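Setting Up a Two-Arm Folding Station for Sports Kit
Trultulness Textile Care, Plellamgate site. Revised 8/11/19. 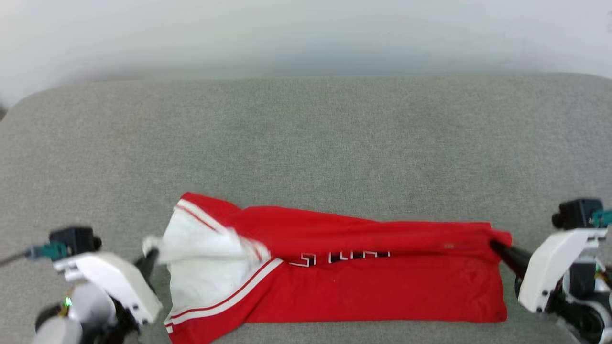 Before the shift

Check that both arms are parked and that the indicator light is green before you reach over the work surface. If the light is any other colour, call the cell lead and leave the arms alone.

Brush the padded surface clear of lint. A jersey that slides during the first fold will nearly always be rejected at the second. Replace the cover if the weave has gone shiny.

Load the recipe for the garment type from the Diklow panel. Jerseys use recipe 2. Do not run jerseys on the T-shirt recipe, even for a short batch: the grip points are too close to the collar.

Running a jersey

1. Lay the jersey flat, lettering up, with the hem to your right. Smooth the sleeves outwards.

2. Step back behind the line and press Start. The arms make the lengthwise fold first, then take hold at both ends of the folded strip.

3. Watch the grip at each end. Each finger should have hold of cloth and nothing else. If a finger closes on a printed letter or a sewn badge, press Hold.

4. Look at the crease before the cross fold. A small bunch at the gripped ends is acceptable. A twist that carries on into the body of the garment is not. Press Hold, open the grippers from the panel and lay the jersey again.

5. When the arms have parked, move the folded jersey to the outfeed tray. Log rejects by cause: slip, twist, print or other.

Contrast panels and trim

Jerseys with a white panel and striped trim need closer watching than plain ones. The loose panel can lift into a peak when the gripper pulls on it. Press it down by hand during laying. If the same club's kit twists repeatedly, raise a recipe request with Gashi support and fold the rest of that batch by hand.

What changes for folding staff

Hand folders move to laying, checking and clearing faults. In the June trial the station took 1,091 jerseys, of which 187 were laid again at least once, so the job still needs a trained eye. The reject log also recorded 471 entries under "other", across all garment types. Please use the notes box.

Laying is done standing. Swap with the packing bench every hour. Folding rates are no longer recorded per person on this line; only station totals are kept.

Questions about rotas or retraining go to Tania Kanagaratnam in the site office. Faults go to the cell lead first.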